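Hevcombe Opens Its Old Brick Lanes to Walkers With 40 New Guided Routes
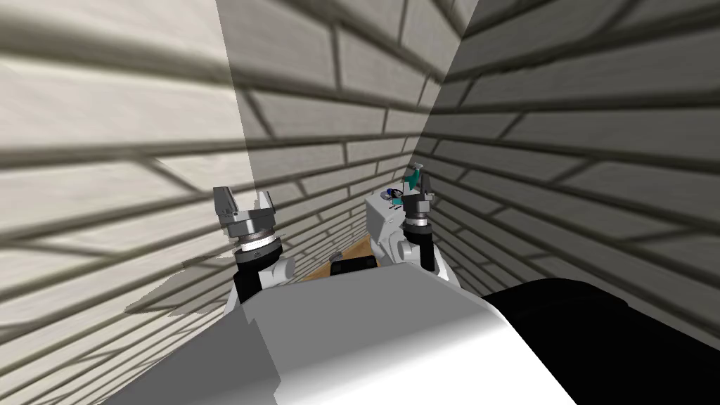
HEVCOMBE, July 8, 2024. The Hevcombe Lanes Trust is delighted to announce that its long-awaited program of guided walks is open for booking, and we hope that neighbors, visitors and anyone with a comfortable pair of shoes will come and join us. The program is made up of 40 routes through the narrow passages and back lanes of the old town, many of them tucked so neatly behind the shops on Duggan Street that people who grew up here have walked past the entrances all their lives.

The idea began with a box of letters. When the trust asked residents to write in with their memories of the lanes, we expected a handful of replies and received 437, some of them a few lines on the back of a postcard and others running to many pages, with hand-drawn maps, recipes, and in one case a pressed fern. We read every one of them over the winter, usually with a pot of tea on the go, and the stories inside have shaped where the walks go and what our guides talk about along the way.

Each route starts and finishes at the Zarnirance Hall on the market square, where there are restrooms, a water fountain and a very good bench. The shortest walk takes half an hour and is level from start to finish, so it suits strollers and wheelchairs. The longest, known as the Flosov Loop, takes most of an afternoon and includes a good deal of climbing, with a stop halfway for lemonade and a sit-down at the top of the hill. Families may like to try the Bakers' Round, which follows the path the delivery boys once took before breakfast and ends, as it should, with a warm roll.

Brick is a large part of the story. Clay was dug from the riverbank below the town for generations, and the bricks were fired close by and carried up the hill by handcart. On the brickmakers' walk, guides explain how to tell an early wall from a later repair, why some courses lean a little, and how the lime mortar lets an old wall breathe through our damp winters. There is also a workshop at the end of this route where guests can try pointing a short stretch of practice wall for themselves (aprons are provided, but please don't wear your best sleeves!).

The walks follow a season of repair work that began in April. Paving has been relaid in the steepest passages, handrails have been added beside the steps, and low lamps now light the way for the evening routes. The trust is deeply grateful to the 300 households along the lanes who put up with the noise and dust, kept their gates clear, and on more than one chilly morning brought out coffee for the crew.

Visitors who can't manage a walk are warmly invited to the free exhibition at the Zarnirance Hall, where a selection of the letters is on show beside old street signs, brick molds and a large map of the town. There is a table with paper and pencils for anyone who would like to add a memory of their own, and we would dearly love to read it.

Walks run rain or shine through the end of the season. Groups are kept small and the evening routes fill quickly, so early booking is a good idea. Well-behaved dogs are welcome on every route except the workshop.

To book a place, or to ask for a printed route guide in large type, please stop by the front desk at the Zarnirance Hall or write to the Hevcombe Lanes Trust, P.O. Box 3336, Hevcombe.

Members of the press who would like to come along on a walk are asked to contact the trust's press office at the same address.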